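# Automation at the Weltine Packing Site: Student Project Report

Roxana Correa, September 19, 2019

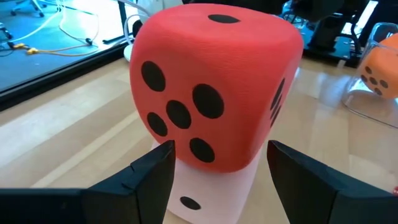 Weltine packs toys and classroom supplies for school districts. In August the company moved one of its four packing lines to robot arms, and I spent the month asking the people on that line what had changed for them.

Before the change, four packers worked the line by hand. Two now load bins and clear faults, one checks finished boxes, and one moved to returns. No one lost hours, but the returns job starts at 6 a.m. and was not voluntary.

Kelly Hebden, the line lead, let me copy the fault log. It lists 1,847 picks for the trial, and 229 of them needed a person to step in. The packers said their wrists hurt less. They also said the waiting is tiring, and they talk to each other less than before.

Fault clearing is not in the written job description, and it pays the same as packing. Two packers have asked for that to be reviewed.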